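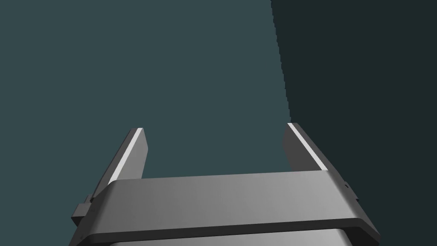

Why does the simulated gripper report a successful grasp when it closes on nothing?
The check the team wrote only looks at whether the fingers stopped moving before the timeout, and fingers that have reached the end of their travel have also stopped moving.

Nov 25, 2021
By Ülle Kuusk

Ticket: grasp success rate too good to be true
Project: Moradi (student pick-and-place, simulation round)
Status: open, partly fixed

We use cookies to remember your login and display settings. Manage preferences.

Reported by Aurel Nedelcu. He says the overnight batch in Winusent finished with 1000 attempts and every one marked as a success. He'd like this written up as a result for the Bandmont entry. I'd like to see it fail a few times first. A controller three students put together over two weekends does not go 1000 for 1000, and I told him so.

First reply from the team was that the new approach angle had sorted everything out. The angle changed by a few degrees. I asked for the logs.

Log review. In each attempt I opened, the fingers start wide, close, stop, and the success flag flips to true. The object position is written at the start of the attempt and never again, so there is no way to tell from these files whether anything was picked up. Aurel says you can tell from the success flag. The success flag is the thing we're complaining about.

Test 1. Removed the object and left the rest of the setup alone. Ran 216 attempts. All 216 marked as success. I think that settles the main question, but Aurel wanted it tried with a different seed in case the first was unlucky. Same result.

Test 2. Changed the check so it compares the finger gap after closing with the width of the block. With no object, the gap closes fully and the flag stays false, as it should. With the object back in, the flag came up true on some attempts and false on others. First believable numbers we've had.

Test 3. The gap check can still be fooled. If the block gets pinched at a corner and slips during the lift, the gap was right at the moment we measured it and wrong a moment later. Moved the check to after the lift and set a hold of 600 simulation steps before reading it. The success rate dropped again. Aurel objected that the hold is longer than the rules ask for. The rules don't mention a hold at all, so I'm leaving it in until someone shows me it does harm.

Side issue, friction. Somebody set the fingertip friction very high in the Storusel config, well past rubber on wood, with the comment "works better". I'm sure it does. It's back to the default value. If the team wants a different number, they can measure one on the real pads and put the measurement in the comment.

Second side issue, the jagged edges in the render. Two people have suggested that the grasp failures come from the low picture quality. The controller doesn't read the rendered view. It gets joint positions and the block pose straight from the simulator, so turning on smoothing will make the screen nicer and the batch slower. Please leave it off for batch runs. I've closed the separate ticket about this and would prefer it stayed closed.

Third, and I can't rule this one out – the block pose is handed over with no noise. The bench camera at school won't be that kind to us. Aurel thinks the sim result will carry over if the rate is high enough. I don't see why it would, and last year's arm didn't care what the simulator had promised it either.

To do before this closes:
- write the object height at the end of each attempt, to the same file
- keep the no-object run as a standing test, with every attempt expected to fail
- add noise to the block pose, amount to be agreed
- rerun the full batch, 2000 attempts this time, with the new check and default friction
- take the old result off the poster draft

Aurel's reply, pasted from chat: "Fine, but if it still comes out over ninety per cent I'm putting it on the poster." He can, as long as the no-object result is printed beside it in the same size type.

Batch is queued behind the vision group's job. I'll attach the output to this ticket when it finishes and leave the status as it is until then.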